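Brown eggs for dyeing, do they work or should I hunt down white ones?

Asked by Ailsa Gillies, 4 Apr 2021

Hi all, hoping someone's up early. I've got three kids wanting to colour eggs after lunch and the shop only had brown. I remember doing white ones with my gran and the colours came out really bright, so I'm a bit nervous I'll end up with a bowl of mud.

I've got vinegar, a box of food colouring (red, blue, green, yellow) and a bag of onion skins my neighbour gave me. The eggs are all much this shade, more peach than proper brown:

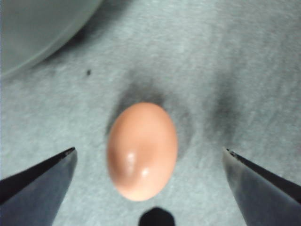 One of the eggs, no stamp on the shell

Do I need to do anything to them first? And how long do they sit in the dye?

3 answers

Merike Vaher
Brown is fine! We always had brown at home and never thought twice. Forget the yellow, it barely shows, but the blue goes a lovely dark teal and red comes out like brick. Boil them first, let them cool, then wipe them over with vinegar on a bit of paper towel so the colour grabs evenly. I leave mine 40 minutes for blue, and sometimes in the fridge overnight if I'm not being nagged. With the onion skins you boil the eggs right in with them, 13 minutes or so is what I do, and you get a deep rusty colour. Rub a drop of oil on at the end if you like them shiny (my favourite bit).

Kirsty Moffat
just get white ones, way easier

Iona Munro
Can't get white ones anywhere near me Kirsty! Agree with Merike on the blue. I'd add that the pale ones like yours take colour better than the really dark ones. Put a rubber band or two on before they go in and you get stripes, mine loved that when they were nine and under. Old clothes for everybody, green gets on everything.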